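Brullus two-arm bench cell: review after a trial on kitting and light assembly
Posted Jul 13, 2019 by Tomoyo Hamada

Score: 3 out of 5

Zumuson sells the Brullus as a general-purpose bench worker. The claim on the data sheet is that anything a seated person does with two hands and small parts can be taught to it by demonstration. We ran it on three jobs at our Nuscombe shop: picking flat parts from open bins, placing them on a small base, and handling packets. I kept the log; Nimal Bepari did the teaching and most of the swearing.

Setup. Teaching one placement job took 17 demonstrations before the success rate stopped improving. The software accepts more, up to 100 per job, but we saw no gain past that point. Cable routing is left to the buyer and deserves an hour of thought. A cable with too little slack at the wrist will stall a long reach, and the error code does not say which joint complained.

Placement. With both hands working close together over the same part, the arms slow to a crawl. The planner keeps a safety margin between the wrists that cannot be edited below the factory value. A rigid piece goes down square more often than I expected. Anything thin and flat is harder, as the fingers need an edge to get under. 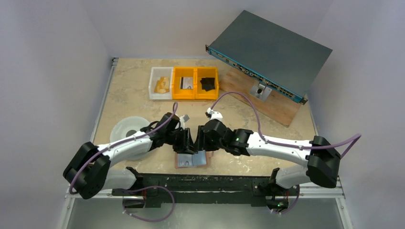 Cycle time is the weak point. Our best average for a single pick and place was 32 seconds. Nimal does the same motion by hand in under three. Over the trial the cell logged 3,732 picks, and the failures clustered in two groups: double picks from overlapping stock, and parts dropped during a hand-to-hand transfer. Recovery from a drop is poor. The cell stops and waits for a person.

Packets. Soft packaging shifts under the grip, and the hand has no useful sense of how hard it is squeezing. The older Sheikh gripper we tried in January was worse at this, but it also cost far less.

Household use. Zumuson's brochure mentions dishes and laundry. I would not buy it for either. It needs a fixed bench, steady lighting and someone nearby who can clear a fault.

Pros: repeatable once taught, quiet, decent teaching interface.
Cons: slow, weak fault recovery, vague error codes.

Suitable for a lab or a patient shop with low volumes. Firmware 2 is promised to fix the transfer drops, and I will rerun that test when it ships.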